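Un robot de cocina confunde el agua con el borde de la mesa y enseña dónde falla su sistema de parada

Redacción, 2025-08-31

El equipo de Jiltholm que prepara un brazo robótico para cocinas pequeñas ha publicado el informe de una avería que llevaba desde mayo dando guerra, y da gusto leerlo. El brazo, bautizado Jesteo, se paraba en seco o, peor todavía, seguía bajando cuando tenía que pararse. La culpa la tenían las gotas de agua. Un poco de líquido derramado bastaba para que el programa que calcula la altura de la mesa se equivocara, y con él la función que debe detener la pinza en cuanto hay una mano cerca.

El fallo apareció en el taller de Plinberg durante una serie de 715 ciclos de recogida de utensilios. En 127 de ellos el brazo hizo una parada sin motivo aparente. Eso es molesto, pero no peligroso. Lo que encendió las alarmas fueron los otros casos, 14 en total, en los que la pinza no redujo la velocidad al entrar en la zona compartida con una persona. No hubo heridos (la fuerza de cierre estaba limitada de antemano), aunque Dalsgaard, la empresa que fabrica el brazo, suspendió ese mismo día todas las pruebas con gente junto a la mesa. 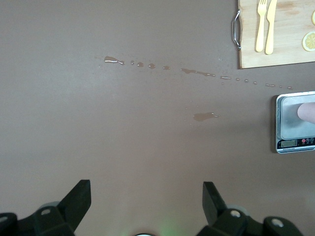
¿Por qué afecta el agua a un sistema que vigila la presencia de personas?
Porque las dos funciones comparten un mismo dato, la altura estimada de la superficie. Los reflejos de las gotas hacían que el programa situara la mesa más abajo de donde está, y la zona de protección, que se dibuja a partir de esa altura, se desplazaba con ella. Una mano apoyada podía quedar fuera del volumen vigilado.

Lo bonito del caso, si se puede decir así, es cómo lo encontraron. Los técnicos revisaron primero los motores, luego el cableado, después los sensores de fuerza, y todo estaba en orden. Cambiaron incluso un mazo de cables entero que resultó estar perfecto. Las paradas volvían siempre por la tarde, y en el cuaderno del taller las pruebas con líquidos estaban apuntadas justo en ese turno. A partir de ahí repitieron la misma tarea con la mesa seca y con la mesa mojada, una y otra vez, y la diferencia saltó a la vista: en seco, ni una sola parada falsa. ¡Meses de dudas resueltos con un trapo!

La corrección tiene dos partes. La primera separa los datos: la zona de protección ya no depende de la altura que calcula la cámara, sino de una medida fija que se toma al instalar el brazo y se comprueba cada mañana. La segunda enseña al programa a desconfiar de los brillos. Cuando una parte de la superficie devuelve lecturas que no encajan entre sí, el brazo baja a velocidad lenta, avisa y espera a que alguien le confirme que puede continuar.

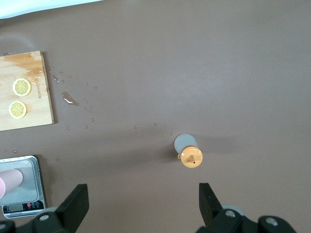

Dalsgaard ha instalado la nueva versión en 3 brazos de Plinberg y la somete a un banco de ensayos pensado para ponérselo difícil, con objetos cotidianos y agua de por medio. Las mesas limpias y ordenadas han quedado para el final del programa. Un charco alargado con un reflejo blanco en el borde, y al lado una rociada de gotitas que se va aclarando, es justo la clase de superficie que antes despistaba al cálculo de altura. También importa lo que haya cerca: una botella tumbada, con su tapón naranja, obliga al programa a distinguir un objeto que debe coger de un brillo que debe ignorar. Y la tabla de cortar con la madera manchada añade otro cambio de tono que no significa ningún cambio de altura.

Los primeros resultados animan mucho. En más de una semana de ensayos no se ha repetido ningún descenso sin frenar, y las paradas falsas se han quedado en casos sueltos, casi todos con la luz de la ventana muy baja. El equipo reconoce que esos casos siguen sin explicación completa y no piensa reanudar el trabajo junto a personas hasta entenderlos.

El informe incluye los registros de las paradas y el procedimiento de comprobación diaria, para que otros talleres con brazos parecidos puedan repetir la prueba de la mesa mojada en su propia instalación. Jiltholm pide que quien la haga comparta también los resultados malos. La siguiente ronda cambiará el agua por aceite, que brilla de otra manera y se extiende más despacio, y en el taller ya están reservando trapos.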